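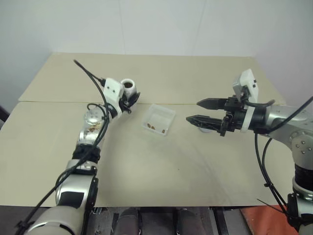
Bei Uçar läuft die Zelle im Zweischichtbetrieb, und von dort kam die Rückmeldung, das Nachspannen der Kabelführung am Handgelenk sei in der alten Anleitung zu knapp beschrieben gewesen. Der Abschnitt wurde deshalb neu gefasst.

Lastar Zweiarmzelle – Einrichtung und Pflege

Die Zelle besteht aus zwei Armen mit Parallelgreifer, Kamerahalter und gemeinsamer Steuerung. Die Halter am Greifer sind 3D-gedruckt und können einzeln nachbestellt werden.

Tischauflage
Als Auflage genügt Karton. Die Bögen überlappend auslegen, die Stoßkante gehört in den hinteren Bereich. Stark verschmutzte Bögen austauschen. Nach jedem Wechsel die Tischhöhe in der Steuerung neu einmessen.

Kabelführung am Handgelenk
1. Zelle abschalten und Netzstecker ziehen.
2. Kabelbinder am Unterarm lösen.
3. Handgelenk von Hand bis zum Anschlag drehen, erst links, dann rechts. Die Schlaufe darf sich dabei nicht straffen.
4. Kabelbinder wieder schließen, Überstand abschneiden.
5. Probelauf mit 20 % Geschwindigkeit.

Reinigung
Gehäuse und Gelenke mit einem leicht feuchten Tuch abwischen. Wir verwenden Clenano Neutral, verdünnt. Keine Druckluft an den Gelenkringen. Die Kameralinsen nur trocken reinigen – danach die Kalibrierung prüfen.

Greiferfinger
Die Finger sind mit je zwei Schrauben befestigt. Bei ungleichmäßigem Schließen beide Finger tauschen, auch wenn nur einer abgenutzt ist.

Lieferumfang Wartungssatz
16 Kabelbinder
3 Reinigungstücher
2 Greiferfinger
1 Kamerahalter

Versand ab Lager Wurkville. Der Wartungssatz passt nicht für Zellen mit Sauggreifer.

Stand: Oktober 2018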